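双臂衣物整理工作站的采购与预算

双臂衣物整理工作站,指以两台协作型机械臂在封闭或半封闭工位内完成衣物展平、折叠、归筐的成套设备。其采购方式与传统工业机器人有所不同:被操作物柔软且形态不定,末端夹爪、走线和工作台面在总费用中所占比重较高,编制预算时通常单独列项。

构成
一般采购清单分为机械臂本体、夹爪及指片、视觉、机架与台面、电气五部分。机架多用铝型材拼装,便于日后改动尺寸;控制线与电源线经线槽引出。

指片与易损件
指片直接接触织物和台面,按耗材管理。黑色指片使用后,指尖内缘及肩部可见浅色擦痕和斑点。擦痕本身不构成更换依据,应以两指闭合后的间隙和夹持力为准。Killton 规格书将指片更换周期定为3,000次夹取,备件首批按11副订购。
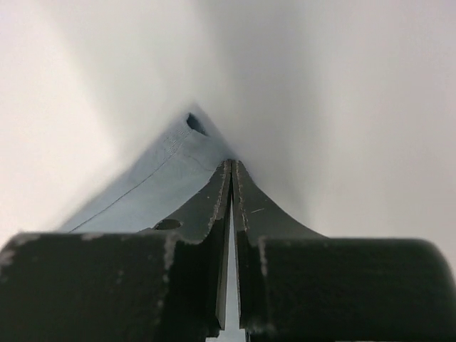 工位布局
两臂通常并排安装在台面前缘的同一块底板上,衣物置于中部,收纳筐置于一侧。筐的位置须在询价前确定,它影响肘部的活动空间以及所需臂展。底板与型材横梁的连接孔位应写入图纸,由供方一次加工。外露线缆须留出弯曲余量,余量不足是返工的常见原因。
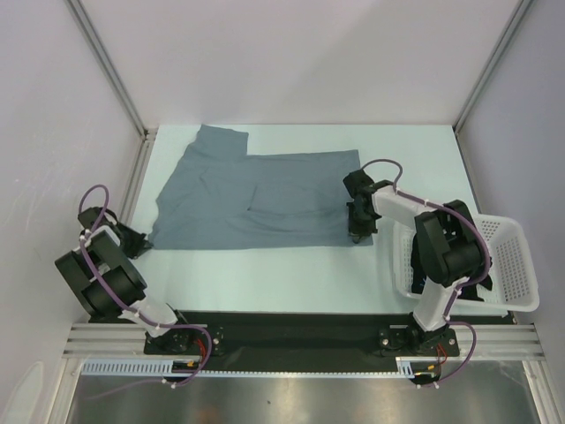 Genalyn Pangilinan
设备规划工程师,Stotedska

预算编制
预算按一次性投入和年度运行费分列。一次性投入包括本体、机架、安装调试及培训;年度运行费包括指片、线缆、校准和软件维护。Cárdenas 型工位的调试工时为700小时,其中织物抓取参数整定占大部分。若由需方自行整定,报价可相应下调,但验收责任随之转移,合同中应写明。 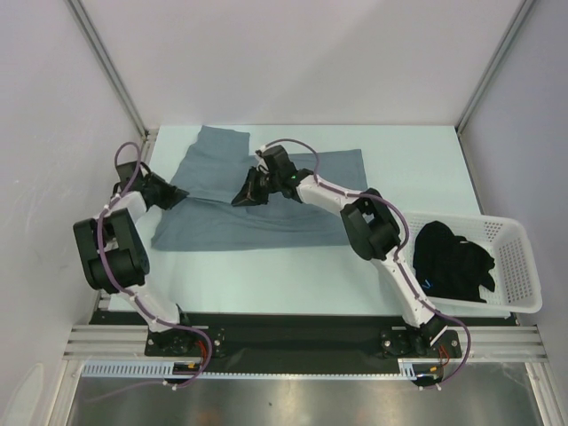

调试工时不宜按机械臂数量成倍估算。双臂协同的碰撞检查、交接动作和节拍分配属于共用工作,第二台臂的增量主要在标定。备用臂是否采购,取决于供方的维修周期;周期较长的,可改购关节模组作为备件。

验收
验收用衣物由需方提供,应包含不同颜色和厚度的针织品。单件试验项目有夹取下摆、提起、展平和入筐,每项分别记录。整机连续试验最多1,215个循环,提前达到约定合格率的可以终止。夹取试验须检查指尖是否夹入多余布层,以及指片内缘有无积存线屑。线屑清理列入日常保养,不另计费用。
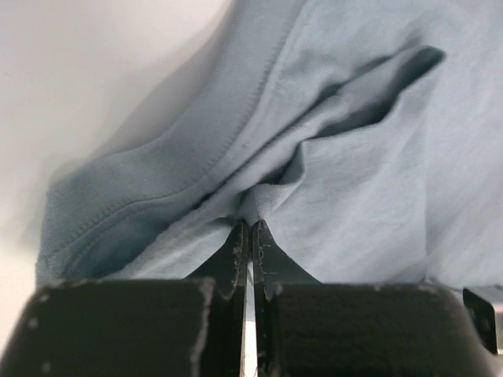

马尼拉,2019年10月21日
Irkier 发布该类工位的询价文件范本修订稿,将指片、线缆和台面由“附件”改列为“独立报价项”。修订稿由 Florante Mangubat 与 Erlinda Dela Peña 编写,意见征集至12月截止。原范本中的付款比例未作改动。

参见
末端执行器;柔性物体操作;设备全生命周期成本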